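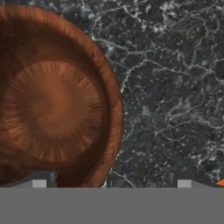
Simulated wrist view, two-finger gripper above the rim of a brown bowl on dark veined marble.

Home | Reviews | Standards | Guidance | Events | Contact

Print this page | E-mail this page

Review: Erngate Grasp Practice Kit, second edition

Reviewed by Toshio Amano for the Ranthorpe Institute, Automation Practice Section

1 Sep 2018

The Erngate Grasp Practice Kit is sold to laboratories, training centers and small manufacturers that test robot handling of household objects in simulation before any work is done on a physical arm. It consists of a written code of practice, a library of simulated objects and surfaces, a set of test sheets, and a checking program that reads the results of each trial and reports whether the sheet was followed. The Institute was asked by several member organizations whether the kit is suitable as a basis for in-house rules. This review sets out our findings.

The second edition was released in June and replaces the first in full. Users who hold test records made under the earlier edition should note that the two are not directly comparable. The definition of a completed grasp has changed, and so has the way in which the starting position of the gripper is recorded.

What the code requires

The code of practice is 100 pages long and is written in plain terms. Each rule is numbered, and each is marked either as a requirement or as a recommendation. This distinction is kept throughout, and we found only two places where the wording left any doubt.

The central requirement is that a trial must be fully described before it is run. The operator records the object, the surface it rests on, the gripper model, the permitted contact areas and the condition under which the trial will be stopped. No setting may be changed once a series has begun. If a change is needed, the series is closed and a new one opened under a new number. Laboratories that are used to adjusting friction or closing force between attempts will find this strict. In our view it is the most useful rule in the document.

The section on camera placement is also sound. The code asks that the wrist view include both finger pads whenever the gripper is open, and that the part of the object to be grasped be in view at the start of the approach. It does not ask that the whole object be visible. With large rounded items this is a sensible allowance: a view set close enough to show the rim and the two pads clearly will often lose the far side of a bowl, and a wider view would give up detail where it is needed.

A further rule concerns surfaces. Every test sheet must be run on at least one plain surface and one patterned surface. The kit supplies several of each, and the dark marble with fine white veins is the most demanding of those we tried. Several of its veins run close to the edge of the bowl in our test position, and a vision system that depends on strong edges has reason to be tested there. The code states that results from plain and patterned surfaces must be reported separately. Averages across the two are not accepted by the checking program.

Trials carried out for this review

The kit was installed on a standard office workstation and run with the Sakamoto two-finger model, one of three gripper models supplied. We completed 3000 simulated grasps in 12 series, using bowls, cups, boxes and short lengths of pipe. A smaller set of 245 trials was then repeated by a second operator who had been given the written records and no other help.

The second operator was able to rebuild every trial from its record. Starting positions agreed in all cases. In nine trials the recorded outcome differed, and each of these involved a grasp on the rim of a bowl in which one finger was to pass inside the wall and the other outside it. On review, the difference was traced to the stopping condition. The code allows the operator to end a trial when the object is "securely held" but gives no minimum holding time for rim grasps, although it gives one for every other type. We have written to the publisher on this point and recommend that users adopt a fixed time of their own until it is settled.

The checking program performed well. It rejected records with missing fields, with settings altered during a series, and with contact areas that did not match those declared. Its messages are short and refer to the numbered rule concerned. It is slow with large files, however, and a batch of some 500 records took long enough that we would advise running it overnight or in smaller groups.

Objects and rendering

The object library is of good quality for its purpose. The brown bowl has a slightly glossy look, with fine streaks spreading out from the center of its inner surface, and the step between rim, wall and base is easy to read from above. Users should keep in mind that a convincing appearance does not establish a correct physical model. The mass and friction values for each object are listed in an annex, and the code recommends that they be checked against a real sample where the results will be used to support a purchase or a safety decision. We would have preferred to see this as a requirement.

The color range of the library is narrow. Many of the kitchen items are brown, cream or gray, and an object of similar tone to the gripper can be hard to separate from the fingers at close range. The publisher permits users to add their own colors, but objects changed in this way must be listed under a local name and may not be reported under the standard one.

Comparison with the Wivon handbook

Members have asked how the kit compares with the Wivon handbook, which many of them already hold. The handbook is broader and covers mobile platforms, shared workspaces and staff training. It has little to say about simulation, and it supplies no software. The two can be used together without conflict, provided that the Erngate definition of a completed grasp is applied to all simulated work. Organizations that carry out no simulated trials have no need of the kit.

Points for attention

The license covers one site. Organizations with more than one laboratory must buy a copy for each, and the records produced at one site cannot be opened in the checking program at another without a transfer file.

The index is poor. The entry for "surface" leads to a page on gripper finishes, and the entry for "camera" omits the main section on placement.

Training material is limited to a single worked series. New operators in our trial needed most of a day to become familiar with the numbering rules, and local notes will be required in most organizations.

Finding

The Section considers the second edition of the Erngate Grasp Practice Kit suitable as a basis for in-house rules on simulated grasp testing, subject to a local rule on holding time for rim grasps. Records made with it should state the edition used. It should not be cited as evidence that a physical installation is safe – the code itself says so in its opening pages, and member organizations are asked to repeat that statement in any report that draws on simulated results.

Comments on this review may be sent in writing to the Automation Practice Section. The publisher's reply on the holding time will be added to this page when it is received.

Contact the Section | Copyright Ranthorpe Institute. All rights reserved. | Back to top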